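Reading up on my great-grandmother's brother this month. He got a medal for bravery and no one in the family could say what for. Posting what I have so far as a thread.

His name was Ingvar Bisgaard. He came over from Denmark as a boy and grew up on a farm outside Wadeck. He enlisted as a private and ended up a stretcher bearer, which he did not ask for. The company was short of them and he was big.

The family version was that he "carried the captain out under fire." I heard that at every reunion. The citation doesn't mention a captain at all.

What the citation says, in short: in October, near a farm the men called Dralton, he went out in daylight after other bearers had been hit, and brought in wounded men from in front of the wire. He made the trip 5 times. The last man he brought in was a corporal named Þorgeirsson.

Spelling was a problem. The clerk typed Thorgeirson in the citation, Torgerson on the casualty list, and Thorgeirsson on the hospital card. I lost a couple of weeks thinking these were different men. The service number is the same on all of them.

Dralton isn't on any modern map I can find. It was a nickname on the trench maps, and the farm was never rebuilt. Bezawit Negash, who indexes these maps, matched it to a field corner by the bend in the stream. Thank you again, Bezawit. I had been looking on the wrong side of the road.

The distance matters here. Family story said half a mile. Measured off the trench map, from the wire to the aid post is about 700 yards, and the first part of it is open slope. The rest is a sunken lane, so he would have had cover once he got down into it.

The war diary for that day is 2 pages. It gives the weather, the time of the attack, and losses by company. Bearers aren't named. There is one line saying the stretcher parties "worked well throughout under machine gun fire." That's all it gives him.

The best source turned out to be a letter from Þorgeirsson to his sister, copied into a parish newsletter after the war. He says a large Dane picked him up "like a sack of meal" and told him to stop talking. He says they both lay in a shell hole until the firing moved off to the left.

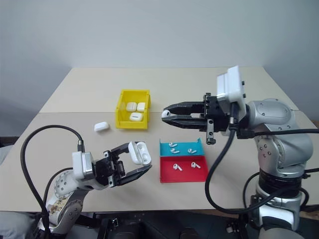
He also says Bisgaard had a bandage on his own hand by then. His service file has no wound recorded for that date. I believe the letter, but I can't prove it. Plenty of small wounds never got written down.

The recommendation was first put in for a higher award and came back marked down. There's a pencil note in the margin with initials I can't read. If anyone knows the brigade staff for that autumn, I can send a scan.

After the war he went back to Wadeck and then worked 20 years at the Nimberg grain elevator. My great-grandmother said he kept the medal in a drawer with the spare fuses. He and Þorgeirsson wrote to each other at Christmas. None of those letters have turned up yet.

Next I'm going through the hospital admission books for the week after the attack, to see if the hand shows up there. Will add to this thread if it does.

Last updated: October, 9:40 p.m.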